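Bench notebook, Trerura folding cell
January 2, 2026

First day back and the cell decided to welcome me with a fault, so happy new year to me. Writing this down before lunch while I still remember the order of things.

What happened

I was running the skirt routine, the pleated one, with the Ferow controller on its usual settings. The first cycles looked fine. Then on the next one the right arm went down to pin the fabric and just stayed there. No alarm, no red banner, nothing. The left arm finished its own move and waited for a "done" that never came. I gave it a while (I thought it was thinking) and then hit pause, and pause didn't take either! It took the big red button to get the motors to let go. That's the part I don't like. A stuck fold is an annoyance, but a pause that gets ignored is a safety matter, so I tagged the cell out and put a note on the door.

I restarted and tried to get it to do it again. Out of 5 runs it hung on 3, always on the right arm, always at the press-down. The left one never missed a beat.

What I think it is

My first guess was the cable on the right arm, because we had that intermittent thing back in July and it was the connector. I wiggled everything with the power off and then swapped in the spare. Same hang. So I'll stop blaming the cable, even though I really wanted it to be the cable.

Second guess, and the one I'm keeping for now: the press-down waits for the grip force to settle inside a band, and on the pleats it never settles. The stack of folds gives a little, the reading drifts, the arm corrects, the reading drifts again. On a flat towel you would never see it. The log has the force value hunting up and down for as long as the arm sat there, and there is no timeout in that loop. I looked twice. Whoever wrote the Trevik driver (fine, it may have been me) left it out, and the pause request only gets read between moves, so a move that never ends eats the pause too.

Skirt on the table, first the whole cell and then close in at the fingers.
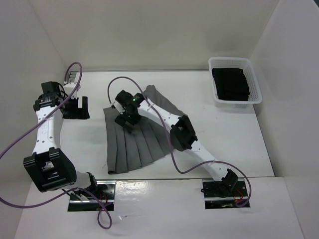
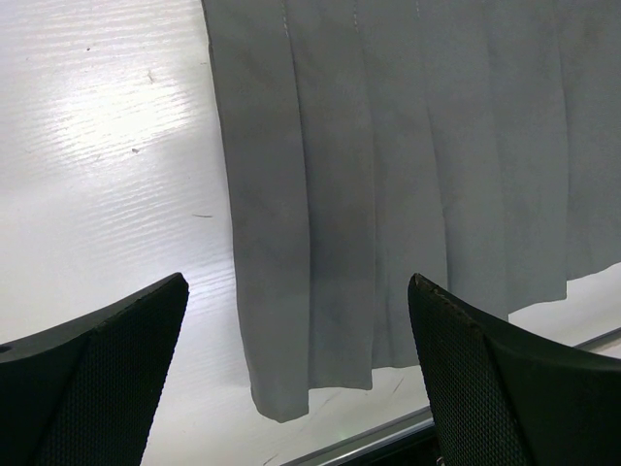
To do before anyone runs it again

1. Put a timeout of 2 seconds on the settle loop, and make it raise a real fault when it trips.
2. Read the pause request inside the move as well. Test it with the arm in free air first, then on a towel, then on the skirt.
3. Widen the force band for pleated stuff. I don't know the right number yet, so start with the one from the Kolář test sheets and see.
4. Have a look at the finger rims while the power is off. If we have a fresh pair in the drawer I'd like to try them, just to rule it out.
5. Leave the tag on until the first two are done, please. If you need the cell for something else, come and ask me, I'm at the next bench all afternoon.

Log is saved in the shared folder under today's entry, hangs included. I haven't touched the left arm's settings.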